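Rereading Endetero, with a pencil this time

I finished Endetero for the second time on Friday, a little after eleven at night, and this time I kept notes. The first reading was in December, done quickly and mostly on trains. I came away thinking the middle third was slack. I now think the middle third is where the book does its work and that the problem is somewhere else.

For anyone who hasn't read Innes Strachan: Endetero is the second of the Soltenness novels. It runs to 444 pages in the Reisinger paperback, against 600 for the first book. The setting is the same island station, a generation on, after the tide engines have been shut down and the charter has lapsed. Paula Bratu's translation of the verse passages (Strachan writes those in a dialect she made up for the first book) is printed at the back, and I would suggest a second bookmark.

The plot can be stated briefly. Maren, a records clerk, is sent from Nikberg to audit the station's stores. She finds that the stores ledger and the tide ledger have been kept in the same hand for longer than one person could live. The question of whose hand it is takes up the rest of the book.

My complaint in December was that the audit chapters repeat. Maren opens a storeroom, lists what is in it, compares the list to the ledger, and moves on. On a second pass the repetition is doing a job. The entries drift. A rope that is forty fathoms in chapter nine is thirty-eight in chapter twelve, and the rope has not been cut. Strachan never points at this. If you read at train speed you will miss it, as I did, and the reveal in the pump house will look like it was pulled out of the air.

I checked the quantities against each other and found 34 that change. Two of those look like plain printing errors, as the same figures appear correctly in the hardback. The rest are consistent with Maren's later theory, that the island is being written down a little smaller each year.

The time structure holds up less well. Strachan alternates between Maren's audit and extracts from the old ledger, and the extracts are undated. That is fine until page 200, where one of them mentions the breakwater as finished. In the first book the breakwater is not finished until after the keeper's death, and the keeper is alive in the next extract. There are two ways to read this. Either the extracts are out of order, in which case Maren's reconstruction is wrong and the ending doesn't follow, or the breakwater was built twice. The third book may settle it. I would have liked this one to settle it.
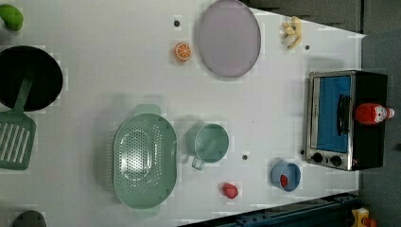

The prose is plainer than in the first book, and better for it. Strachan has dropped most of the weather. Dialogue is short and people answer the question they were asked, a rarer thing in this genre than it should be. The one exception is the harbor pilot, who talks in riddles for three chapters and then leaves by boat. I still don't know what he is for.

Bratu's notes deserve a mention. She gives two versions of the launching song, one literal and one that scans, and explains which words she could not carry over. The literal version has a line about "the hand that lends the water" that the scanning version loses. That line is the closest thing in the book to a direct answer about the ledger – I'd read it before the last chapter, not after.

The glossary is the same one as in the first book, with no new entries, even though at least six terms appear here for the first time. "Endetero" is one of them. I have it down as a verb, from the way the pilot uses it, but Maren uses it as a place.

I'm going back to the first book next, mainly to check the breakwater. Notes on that when I have them.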